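Wooden chopsticks smell sour after washing, how to dry them?

Kekeli Amoah
Hello all. In January I moved to Urkbridge and bought 16 pairs of plain wooden chopsticks, no lacquer. After some weeks they have a sour smell, also when I wash them the same evening. Is it mold, and must I throw them away?

Tsikata
Just buy metal ones. 2 years, no smell.

Harpreet Sandhu
I had the same trouble. Sour smell without spots is usually water that stays inside the wood. Please do not soak them — wash quickly with hot water and a little soap, then wipe each one with a towel. If you see black spots or the smell stays, throw them away.

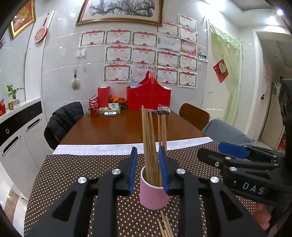
Let them dry fully in open air overnight before you put them in a drawer. A closed drawer was my mistake for a long time. I also boil mine for a few minutes on Saturday, but too much boiling makes the wood rough, so not every day.

Kekeli Amoah
Thank you Harpreet, mine were in a drawer too. I will try the towel.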